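Work and Automation, Handout 6: Who Teaches the Machine?

Right, following on from the Gencombe reading. I said in the lecture that I'd write up the bit about small parts, as several of you were still scribbling when we ran out of time.

At the Brudthorpe warehouse, sorting screws and fittings into drawers used to be a job you picked up by sitting next to someone who knew it. When the Paquette project came in, a few of the pickers were asked to do the same sort of work with a gripper in each hand, so that a machine could learn from their movements. I find this fascinating, and I think the reading skates over it! The skill is still theirs. It has just been given a very different customer. 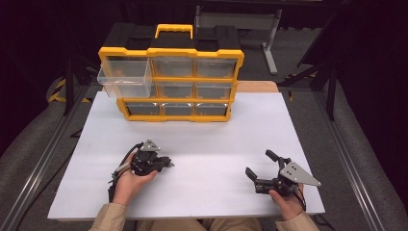 Two-handed drawer work with hand-held grippers, top-left drawer pulled out.

Have a go at opening a little drawer like that with two stiff fingers and you'll see what I mean. You lose your fingertips, so you slow down and start planning things you used to do without thinking. One picker told me she felt like a beginner again after nearly 900 shifts - and she wasn't saying it fondly.

Then there's pay. The Amside site kept people on picking rates while they did 300 recorded goes at a task, and the rate had been set for speed. Teaching is slow. The union rep raised it and a separate hourly rate came in that October. Have a look at how your own workplace, or one you know, would class those hours. Is it production, training, or something we haven't got a word for yet?

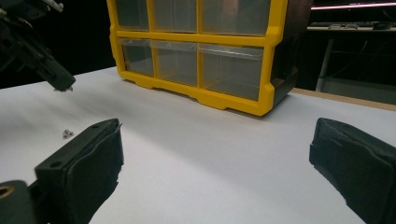
WHAT CHANGES FOR STAFF

I'd start with the small stuff. Breaks, for one: holding a tool up in each hand tires you in different places from ordinary picking. Job titles lag behind too (Brudthorpe still had everyone down as "picker" a year on). And who gets asked? Usually the quickest people, which leaves the ordinary line short.

For next time, read the Gencombe chapter on job grading and bring half a page on one task you'd be happy to hand over, and one you wouldn't.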